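We use cookies to remember your settings and to count visits. Accept all | Manage choices

Trandurby Community Help > Automation > Rules and good practice

What written rules do you have for a robot arm working at a kitchen counter?

Posted by Mowat

We've got an arm set up at a kitchen counter and I have been asked to write the house rules before anyone new is let near it. The arm is a collaborative type and the maker's manual covers the arm itself well enough. What it doesn't cover is everything on the counter around it.

I have a first draft that runs to 16 points and it's too long. People will sign it on Friday and never look at it again. I'd like to know what others have kept and what they have dropped. My main worries are reach, appliances and cables, and who is allowed to press start.
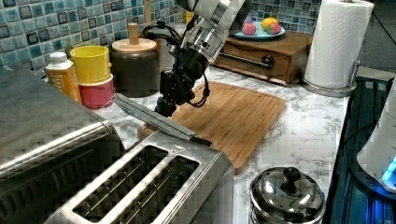 Does a collaborative arm still need its own risk assessment if the maker already supplies one?

It needs one for the job you're doing with it. The maker's paperwork covers the arm as supplied. Once you fit a gripper, put something in the gripper and stand a person next to it, that is a different machine as far as the assessment goes, and whoever put it together has to do the work.

I've done a draft of that too, but it only deals with the arm hitting somebody. Any advice welcome, including on layout.

3 people are following this thread

Archie Forsyth

I'd start with the assessment and let the rules fall out of it. Ours was written the other way round and we had to redo the lot in March.

ISO 12100 is the general one for risk assessment of machinery. ISO 10218 is the robot one, in two parts - the first for the robot and the second for the finished installation. Part 2 is where most of your questions sit. Check which edition you have, as both parts were revised in 2025 and a lot of printed copies going about are older. If it's a workplace in Great Britain then PUWER applies to you as well, whatever the standards say.

These are the rules we kept, as they appear on the sheet by our arm:

Nobody reaches over the counter while the arm is enabled. Stop it first, then reach.

The emergency stop stays within arm's length of the person running the job, and that person does nothing else while it's moving.

Heating appliances within reach of the arm are switched off and unplugged at the socket unless the job calls for them. If it does, that job has its own page.

No knives or glass in the gripper without a separate assessment. A blade in the gripper changes the whole thing, because the speed and force limits assume there's nothing sharp on the end.

Cables are tied back along the arm with enough slack for the full turn of the wrist. Check by jogging the arm slowly to each end of its travel before the first run of the day.
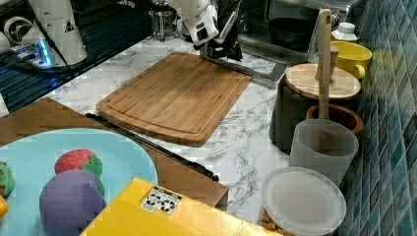
The speed limit gets a line of its own on the sheet. Ours is 500 mm a second for normal running and a good deal slower for anything new. Don't copy that number. It came out of our own assessment, with our gripper and our payload, and yours may need to be lower.

On who presses start, we went with one named person per session, written on the board before power goes on. If they leave the room the arm is stopped. We tried letting two people share it and each thought the other was watching.

Where two arms can reach the same part of a counter, set software limits on both and also write down which one has right of way. One stop button should stop the pair of them. Test that, and put the result in the log.

What we dropped: the paragraph on hair and sleeves (it's in the general workshop rules already), a long bit about cleaning, and anything that began "where possible".

Rinow

Agree with most of that. I'd add fixed places for things. Mark where each item goes with tape and put it back there between runs, so if the arm catches something you know whether the layout had changed. Ours gets checked at 9 in the morning and again after lunch.

Also keep a near-miss book. We had around 102 entries in the first year and most of them were snagged cables or something nudged along the worktop. Dull reading, but it's how we found that our lower limit had been set too close to the surface.

Drillen

just put a cage round it

Archie Forsyth

You can, and for some jobs you should. Then you need an interlock on the gate and a rule about resetting it from outside, so the sheet doesn't get much shorter.

Mowat

Thanks all. I've cut mine down and added the named person and the right of way line. I'll leave the speed blank until the measurements are done.

Related threads
Gripper keeps its hold after an emergency stop - is that right?
Where to mount the stop button on a shared bench
Signing off new starters on a collaborative arm
Cable ties or sleeving for wrist cables
How often do you test your protective stop?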